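About Us

Sosine Home Help started at a kitchen table in Drimbridge with one notebook, a borrowed vacuum cleaner and a list of neighbors who wanted a hand with the everyday jobs. We still keep that notebook in the office drawer, coffee rings and all, and every so often somebody takes it out to show a new starter what our very first schedules looked like (the handwriting has not improved since).

These days there are 55 of us, and we look after 263 homes in Drimbridge and out along the Sikora road. Plenty of those are studios and small apartments, where the bed, the cooking and the laundry all share a few square yards, and we have a real soft spot for them. A small home gets untidy fast, but it comes right again fast too, and there is nothing nicer than leaving one with the counters wiped and the bed made before lunchtime!
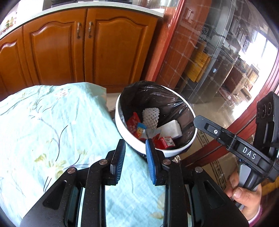
Trash is where we like to begin a visit, and we are a little bit stubborn about it. You can dust and polish all morning, but if the bin is full the whole place still feels like yesterday. In a studio it matters even more, with the bin standing just a step from a nice quilt and the kitchen cabinets right behind. Everyday trash is mostly small stuff anyway, snack and candy wrappers, a tissue packet, one of those foam net sleeves that come on fruit, and it piles up quicker than anyone expects. So we go through the home once for the odds and ends, tie up the bag, wipe the bin inside and out and put in a fresh liner, and only then do the cloths and sprays come out of the caddy.

We also get asked about liners more than you might think. Our advice is to buy one size bigger than the label suggests and fold a good wide cuff over the rim, and if your bin came with a ring to hold the bag, please do use it. Keep a few spares flat in the bottom of the bin, under the bag, and you will never have to go hunting through the cupboards with a full sack in your hand. 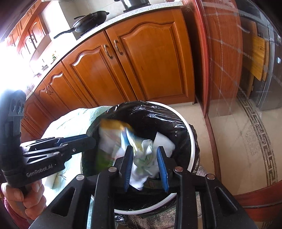
A black liner folded over the rim, with tissue and wrappers inside.

Our second service, Gesis, came along a few years after the first. It is a sorting and tidying visit for people who are moving, downsizing or simply tired of the hall closet. Two of our team come for a morning or an afternoon, bring the boxes and labels, and work alongside you at whatever pace you like. We never throw anything away without asking, and we are very happy to hear the story behind the gravy boat first. Last year we made 548 Gesis visits, and April was the busiest month by a long way.

Our office is on the ground floor, next to the bakery, and the door is open from eight in the morning. Drop in or give us a call, tell us a little about your home and what you would like done, and we will come by for a look and a chat before you decide anything. There is no charge for that first visit, and we are always glad of a cup of tea.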